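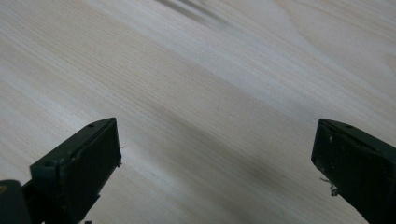
Pale wood grain with a soft shadow across it.

Wanted: people who will sit at a table and be honest about soup

Woletitz is a small test kitchen that writes recipes for people who are tired when they get home. We have a winter collection due in December and we need tasters who aren't related to us. Our relatives have stopped returning calls.

We're looking for 30 people to come in for 2 evening sessions. You'll be served small bowls, you'll fill in a form, and you'll be asked what you really think of the parsnip one. Reda Zaki wrote the parsnip one and has promised to be out of the building.

You don't need training, a refined palate or a favourite kind of salt. You do need to be over 18, free of food allergies and able to go without perfume or aftershave for an evening. We'd like a mix of keen cooks and people whose oven is mainly storage. Please don't apply if you work for another recipe publisher. We'll find out, and it will be awkward at the market.
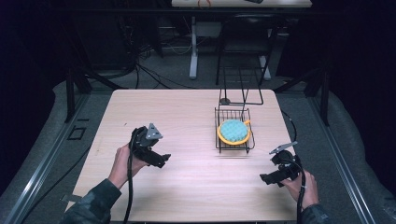
Sessions run from 6 pm to 8 pm and there's no talking while the forms are out, as one loud opinion about coriander can flavour a whole room. You'll be sitting down throughout. Come in whatever you like, including long sleeves in dark camouflage, but roll them up before the beetroot arrives. A light tabletop with a pale beige grain shows every drop, and so will your cuffs.

We pay $100 for both sessions, handed over at the end of the second. Half the soup earns you nothing but the soup.

To apply, write to Panagiotis Rallis at the Woletitz front desk and tell us about the worst soup you've ever finished out of politeness. Keep it under 500 words. Applications close 19/10/2020.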